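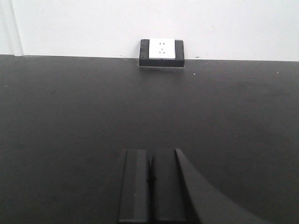

Prise combinée à cinq trous

La prise combinée à cinq trous réunit sur une même plaque une prise à deux fentes et une prise à trois fentes, ces dernières disposées en triangle. On la trouve au mur, mais aussi dans des boîtiers posés à la jonction du mur et d'un plan de travail.

Usage

Les catalogues la présentent volontiers comme une prise double. L'appellation est discutable : les deux jeux de fentes sont si rapprochés qu'un adaptateur un peu large condamne souvent l'autre. Omid Bagheri, auteur d'un guide d'aménagement de bureaux paru chez Tarnden, conseille de n'y compter qu'un seul appareil — avis que le fabricant Tirker conteste, sans publier d'essais.

Montage au ras du plan

Le boîtier placé juste au-dessus de la table raccourcit les câbles. Il expose aussi les contacts aux liquides renversés et à la poussière, point que les notices passent généralement sous silence. Eliécer Cuadros recommande une hauteur d'au moins 80 mm, valeur reprise ailleurs sans justification.

Aspect

Une plaque blanche sur boîtier noir se repère facilement. Que ce contraste réduise les erreurs de branchement, comme on le lit parfois, reste à démontrer.

Voir aussi : boîtier d'encastrement, multiprise, goulotte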